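Sesar Room Dehumidifier – Section 2: Placement and First Use
February 6, 2026 | Zesness Home Guides
14 shares | 2 comments

1. Stand the unit upright for 2 hours before plugging it in. Leave it longer if it was shipped on its side.
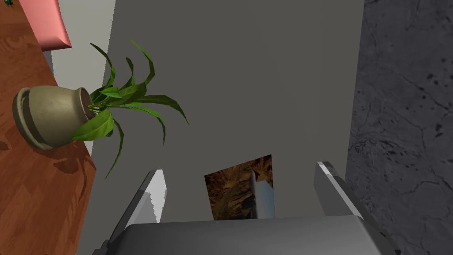

Can I use an extension cord? Plug straight into a grounded wall outlet – extension cords can overheat.

2. Pick a spot with open space on all sides. Close the windows and outside doors. Keep the air outlet clear of curtains and bedding.
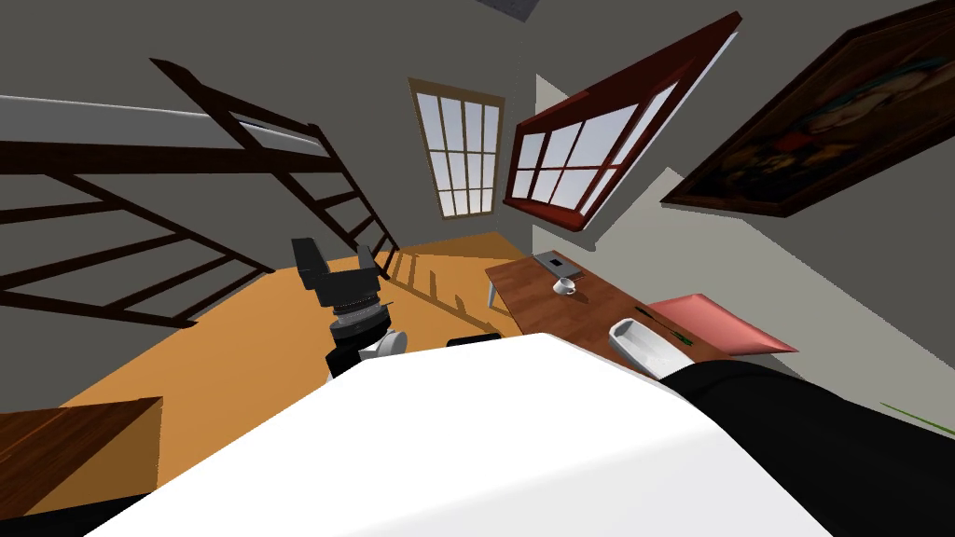
Loft bed with ladder, bedroom.

3. Slide the tank in until it clicks. The tank light goes off.

4. Set the target to 60 percent. Lower settings use more power and fill the tank sooner.

Note: On stone or tile, put the rubber feet on first.

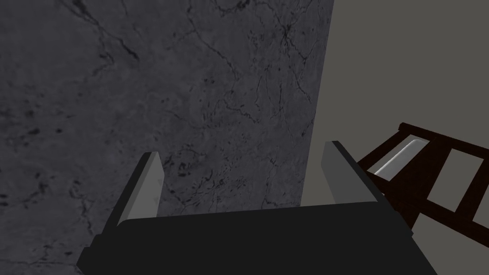

Dumier added that the feet go on more easily if the base is wiped with a damp cloth and left to dry, and that the older Van Dijk feet fit too.

CAUTION: Do not drink the tank water or give it to pets. Unplug the unit before moving it.

5. Run on High for the first day, then switch to Auto.

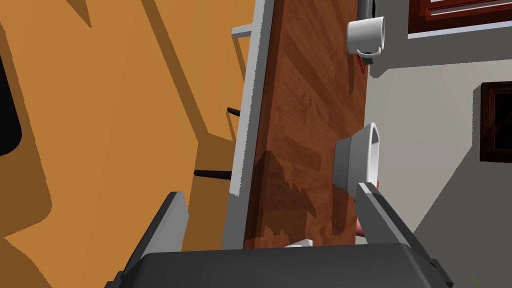 6. Rinse the filter every two weeks. Let it dry fully before putting it back.

Parts and service: Zesness, P.O. Box 2529
© Zesness | Back to top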